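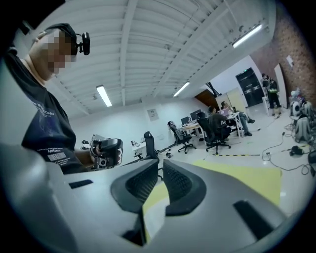 How often do adults bend forward during ordinary housework?
More often than they report. In our diaries, short, shallow bends were the ones most often left out.

4.2 Shallow bending and recall

Most earlier work on bending at home deals with lifting. People are asked whether they picked up anything heavy, how many times, and whether their back hurt later. A slight forward bend of the kind in Figure 3 falls outside those questions. It involves no load worth naming and it is over quickly, so people tend not to remember it at the end of the day.

Figure 3. Slight forward bend while standing, seen from a low angle.

We looked at this gap using the paper diaries from the two study towns, Henach and Lumlow. Participants filled in one page each evening for 28 days. The page had a line for each type of task (floors, laundry, cooking, child care, yard, other) and a box for bending, which could be marked "deep," "slight," or "none." In total, 3322 pages were returned. After pages with no task marked were removed, 2821 were left for analysis.

Deep bends were recorded mainly under floors and yard. Slight bends were recorded mainly under cooking, and very rarely under laundry, even though folding and sorting on a bed or low table calls for a good deal of it. When we called participants back and asked them to talk through the laundry step by step, many said they had leaned over the whole time and had not thought of it as bending. Several asked whether they should go back and change their earlier pages. They were told to leave them as they were.

The wording of the form is partly to blame. "Bending" was taken by some participants to mean touching the floor or getting something from a bottom shelf. The Lumlow pages were printed with a short note under the box ("include leaning over a table or bed"), and the Henach pages were not. Slight bends were marked more often in Lumlow. We cannot say how much of that comes from the note, as homes in Lumlow also had lower kitchen counters.

Coding was done by Iqra Sandhu, who also read a set of 100 pages a second time in February without seeing her first codes. Disagreements between the two readings were nearly all about child care, where participants wrote things like "up and down all day" and marked both boxes. We coded these as deep.

The Robles checklist, which we had planned to use alongside the diary, was dropped after the pilot in Bukcombe. It asks for a total time spent bending per day, and pilot participants either left this blank or wrote a round number of hours. The results in Section 4.3 therefore use the diary pages only, and the two towns are reported separately.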